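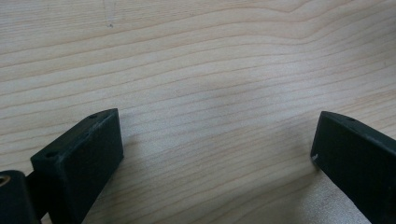

Pale wood surface with long grain lines.

Household tips: keeping the home running through a curfew or movement order

Restrictions on movement are often announced with a few hours' notice. The points below were compiled for households in Tesesville and Vistton after the October order, when shops closed at 3 p.m. and the local assembly vote was put off.

Water. Fill clean, lidded containers before the order takes effect. Allow 3 liters per person per day for drinking and keep washing water separate. Label each container with the month it was filled.

Cooking fuel. Weigh the gas cylinder on a bathroom scale and subtract the empty weight stamped on the collar. Soak dry beans overnight and discard the soaking water. Cook two meals' worth of rice at once, spread the second portion on a shallow tray and refrigerate it promptly. Do not leave it in the pot.

Refrigerator. Keep the door closed during power cuts. Fill empty freezer space with water bottles, leaving room at the top for expansion. A thermometer on the middle shelf is more reliable than the dial.

Phones and radio. Charge everything while the supply is on. Set the screen to its lowest usable brightness and turn off background updates. A battery radio is the better source for changes in hours - forwarded messages are often a day old.

Papers. Store identity cards, voter cards and any movement pass in one zippered plastic bag near the door. Residents of the Pilkington ward should include the ward slip, as the checkpoint on the Drirance road asks for it.

Trash. Drain food scraps before bagging. If collection is suspended, double-bag meat waste and freeze it where space allows.

Cash. Keep small bills. Over 370 stalls at the Vistton market take cash only, and few can change a 1000 note early in the morning.

Check the announced hours again before going out - they may differ by ward.

This site uses cookies to remember your settings. Accept | Manage preferences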